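April 19, 2024

## Water Use in a Small Household: Notes on One Year of Records

The household behind this blog has kept a written record of its water use for a full year. The meter is read every morning before breakfast and the figure is entered in a notebook. Of the 366 possible entries, 362 were made. The missing ones fall in November, during a stay in Hevatau, and have been left blank.

Average use came to 149 liters a day. The target set at the beginning was 100, and it was met on nearly 50 days, most of them in cool weather when the garden needed nothing. The target will remain in place for the coming year – it has proved difficult but fair.

Laundry was the largest single item after the garden. Full loads are now the rule, and towels are washed together once a week. Showers have been limited by a kitchen timer, with mixed results. 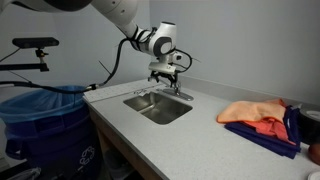
*At the sink.*

Dishwashing by hand received more attention than any other habit. A basin is filled once for washing and once for rinsing, and the tap stays closed in between. Vegetables are rinsed in a bowl, and the water is then carried out to the beans.

Readers have asked about the rain barrel purchased from Ferreira. It performed well until the lid warped in late summer. A replacement has been ordered, and the downspout will be moved to the north side of the house before it is installed.

The notebook will continue in its present form, with a separate column for the garden hose.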